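How to bring a two-armed robot into a staff kitchen without upsetting the shift

At Vandholm we run a small staff kitchen that feeds the people on the packing floor. Since June we have had a two-armed machine working in it alongside the kitchen team, doing the jobs at the end of service: picking things up off the counter, opening and closing drawers, putting cloths and packets where they belong. What follows is how we set it up and what we would do the same way again. It is written for whoever runs a kitchen, canteen or tea room at a site like ours. You don't need to know anything about programming.

1. Write down the jobs as they are done now

Before any machine arrives, spend five shifts writing down what people do between the last meal and lights out. Ask them to do it themselves. A supervisor's list will leave out half of it. Ours came back with things I had never thought of as jobs, such as moving the towel off the counter edge so the drawer beneath can be used, and checking under the cutting boards.

Put each job on its own line with who does it, how long it takes and whether they mind doing it. The last column matters most. Lionel Rudd, who has closed the kitchen for years, was happy to hand over drawers and litter but wanted to keep the hob. We left him the hob.

2. Sort the list into three

Mark each job "machine", "person" or "not yet". Be strict. We put anything with heat, blades or raw food under "person" and it has stayed there. Glass went under "not yet".

Loose, soft things are harder than they look. A folded cloth and a crumpled one are different jobs as far as the arms are concerned, so write them as two lines.

3. Talk about hours before you talk about equipment

This is where other sites I have spoken to went wrong. Staff will want to know whether the closing shift is being cut, and they will want to know first. Have the answer in writing. Ours was that closing stayed at the same paid length, and that the freed time would go to prep for the next morning and to stock checks. If your answer is different, say so plainly and early.

Expect the mix of work to change even if the hours don't. There is less wiping and carrying, and more looking, checking and putting right. Some people like that and some don't. One of our team asked to move to mornings and we arranged it.

4. Clear the floor and walk the route

The base has to get close enough for the arms to reach the counter, and then back out again. Walk the route yourself with a tape measure, paying attention to:

— anything standing on the floor beside the units
— cables lying on the floor
— thin legs of stands, which are easy to overlook
— cabinet and drawer handles that stick out

A polished floor is worth a thought as well. Ours is glossy white tile and throws back the ceiling lights. We asked Tanano, who supplied the machine, whether the glare would matter, and they had us try it with the lights on and off before we agreed the hours.

5. Set one counter as the working counter

Pick a single stretch of worktop and start there. Leave it as it really is at the end of a shift. If you tidy it first you will learn nothing about your own kitchen, and the staff will notice that you did. Ours has a towel over the front edge with a white cloth hanging under it, and a small crumpled packet on top. The hob is further back, and the cutting boards are kept in a dark unit to the left.

Agree with the team what belongs on that counter overnight and what doesn't. We had an argument over whether the pink thing by the hob counted as rubbish. It was settled by Dean Bloxham writing a short list and taping it inside a cupboard door. 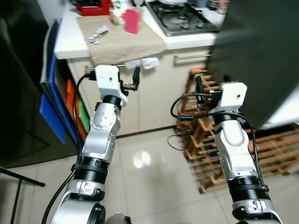 6. Run it with someone standing by

For the first 30 shifts, have one person in the kitchen with nothing else to do but watch. Give them the stop button and make it clear they can press it without explaining themselves. Nobody should be told they stopped it too soon.

Keep a notebook by the door. We used four columns: job, picked up or not, put in the right place or not, and what the person did afterwards. The last one shows you the hidden work. If somebody is re-hanging the towel every night, that is still a job and it should be on the list from step 1.

7. Keep people clear of the arms

Mark a line on the floor and stay behind it while the machine is moving. It is tempting to reach in and help when a cloth slips. Stop the machine first, then reach. New starters and agency staff need telling on their first day, before they are shown anything else in the kitchen.

Check the cables on both arms before each run. They should hang free and not be caught on a handle. It takes less than a minute.

8. Review the list with the people who close

After the watched shifts, sit down with the closing team and go through every line again. Move jobs between the three groups as needed. We took two back from the machine, both to do with wet cloths, and gave it one new one. The hob is still Lionel's.

Put the reviewed list on the wall with the date on it. Ours is up for its next review at the end of the summer, and the closing team will chair that one.

Comments

Wundar
We did something similar in a hospital tea room. Agree about step 3. We left it too late and lost a good member of staff over it. Did you change the job titles at all?

Dean Bloxham
Not so far. It has been raised, and so has the pay grade for whoever does the watching.

Bashir
What happens with opened packets that still have something in them? Ours would all go in the bin.

Dean Bloxham
Those are under "person" for now. Anything opened gets looked at by whoever is closing.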